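Notebook, surge barrier and gauge work
13 Feb 2025

Carried on with the Cistdale job. The two open items from last time were the creep in the Cesum gauge and the seepage under the Prokano panels. Did the gauge in the morning and the panels after lunch.

Gauge first. Mounted it in the still tube, filled the tank to the 60 cm mark and left it alone. The reading climbed slowly the whole time although the water did not move against the staff. Same direction as in October, same shape of curve. Swapped the cable for the short one and the climb was still there, so it is not the cable. Blew out the vent line and found it partly blocked near the desiccant cartridge. The beads were pink all the way through. Put in a fresh cartridge, refilled to the same mark, and the reading settled and stayed put for the rest of the morning.

I am not ready to call that the whole cause. The tank room is warm and the gauge box on the Cistdale quay is not, and the drift out there was larger than anything I got in here. Needs a night in the cold cabinet with the new cartridge before it goes back.
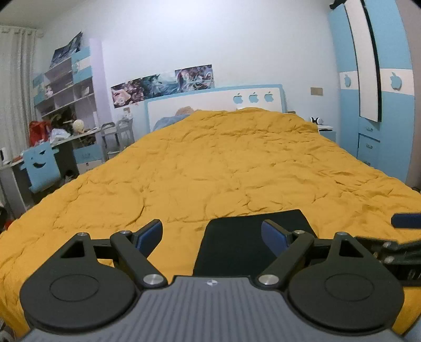 Can we use the October surge readings from the quay gauge at all?

The timing of the peak is good, but the height should not be quoted until the offset is worked out against the staff board photos. El Fassi used the raw height in their draft map, and the line along the lower streets will have to be redrawn if the offset is what I think it is.

Sent El Fassi a note saying so. Also asked which ground survey they used for the school and the pump house, as the two sheets they sent don't agree at the corner of the yard. If the pump house floor is at the lower figure, it goes under before the road does, and the plan has people driving out on that road with the pumps assumed to be running.

Panels. Set three Prokano panels across the flume on the rough concrete slab, the one we cast to copy the quay paving. Clamped down to the torque on the sheet. Raised the water in steps and held each step for 16 minutes, catching the seepage in the trough behind.

Low steps were fine, just damp along the foot seal. Above half height the middle joint started to run, a steady thread and then a fan. Stopped, drained, looked at the seal. It had rolled under on the upstream side where the slab has a dip. Pulled it straight, put a strip of the soft closed-cell foam in the dip and ran it again. Much better at the joint, though the left end post now weeps a little at the top step. That may be my clamping. The post was slightly out of plumb when I checked it after, and I had not checked it before, so I can't say when it moved.

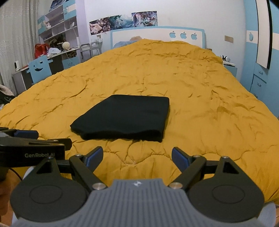
Gripper with its fingers open, dark blue pads facing each other.

Points for the write-up:

The supplier's seepage figure is for a smooth, level base. The quay is neither. Whoever puts these up at night in the wind will not be laying foam strips in dips, so either the paving gets a ground-in sill or we quote the rough slab figure and size the pumps for it. I would sooner see the sill. It needs more than 200 m of saw cutting and some of that is over the old drain, so expect an argument over cost.

Setup time is still a guess. The town plan allows 60 minutes from the warning to the last panel. Our own try in the yard was in daylight, dry, with the panels already stacked in order. In Cistdale they are stored behind the road salt and the key is held at the other end of town. Asked for a full trial from the phone call onward, on an evening tide. Waiting to hear.

Still to do:
Cold cabinet run on the gauge, new cartridge in.
Work out the October offset from the staff board photos.
Repeat the top step with the left post plumbed before filling.
Order desiccant, and foam strip in the wider size.
Flume drain valve is sticking again – use the bypass until it has been stripped.

Tank left full overnight, heater off.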